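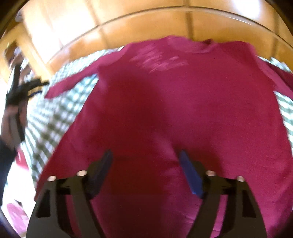

T-Shirts falten, ohne dass der Aufdruck leidet

20. Oktober 2021 – von Young-sook Ban

Suchbegriff eingeben Suchen Erweiterte Suche

Seit dem Sommer bekomme ich immer wieder Post zum selben Thema, nämlich zu den alten Lieblingsshirts, deren Druck langsam rissig wird und die man trotzdem um keinen Preis hergeben möchte. Ich verstehe das so gut! In meiner eigenen Schublade liegen fünf davon, und eines trage ich nur noch beim Fensterputzen, aber weggeworfen wird es nicht.

Fangen wir mit dem Platz an. Ich falte am liebsten auf dem Boden, auf einem ausgebreiteten Baumwolltuch, gern einem karierten. Das klingt erst einmal umständlich, wenn man doch einen Tisch hat, aber auf meinem Küchentisch stehen immer Brotkorb, Zeitung und irgendeine Tasse, und am Ende falte ich dort halbe Shirts. Auf dem Tuch rutscht der Stoff weniger als auf blankem Holz, er bleibt sauber, und die Karos sind eine wunderbare Hilfe: Man legt die Seitennaht an einer Reihe entlang und sieht sofort, ob alles gerade liegt. Ein Geschirrtuch ist dafür zu klein, eine ausgediente Tischdecke passt genau. Wer Mühe mit den Knien hat, nimmt das Bett und zieht die Tagesdecke vorher schön stramm.

Dann das Shirt mit der Vorderseite nach oben auflegen und von der Mitte nach außen glattstreichen, mit der flachen Hand und ohne zu zerren. Die Ärmel zur Seite ziehen, den Kragen einmal rundherum mit den Fingern nachfahren. Kleine Wellen dürfen bleiben, die geben sich im Stapel.

Jetzt umdrehen, sodass der Aufdruck unten liegt. Die rechte Seite samt Ärmel zur Mitte klappen, den Ärmel zurück nach außen legen, dann dasselbe mit der linken. Den Saum bis kurz unter den Kragen hochschlagen und noch einmal zur Hälfte falten, fertig. Bei einem großen Druck auf der Brust lasse ich die letzte Faltung weg und rolle das Shirt locker auf, mit dem Bild nach außen. Ein scharfer Knick mitten durch alte Farbe ist auf die Dauer einfach zu viel, und was einmal abgeblättert ist, bringt kein Mittel zurück.

Weil danach gefragt wurde: Zum Waschen drehe ich bedruckte Shirts auf links, schließe vorher alle Reißverschlüsse in der Trommel und bleibe bei 30 Grad. Kräftige Rottöne, Pink und Magenta wandern bei mir die ersten Male allein in die Maschine – da bin ich seit einem rosa Bettbezug im August vorsichtig geworden. Getrocknet wird im Schatten. Pralle Sonne bleicht solche Farben schneller aus, als man denkt, und das gilt auch für den Wäschestapel, der den halben Nachmittag am Fenster liegen bleibt.

Gebügelt wird bei mir nur, wenn Besuch kommt, und dann von links, mit einem dünnen Tuch dazwischen und niemals direkt über den Druck.

Von Ott Tamošiūnaitė stammt noch der Rat, die Shirts in der Schublade hochkant einzustellen wie Karteikarten. Ich war anfangs skeptisch, mache es inzwischen aber auch so, und morgens wühlt hier keiner mehr von unten nach oben. Ist die Schublade nicht ganz voll, kippt die Reihe gern um – ein Schuhkartondeckel, quer hineingestellt, hält sie aufrecht.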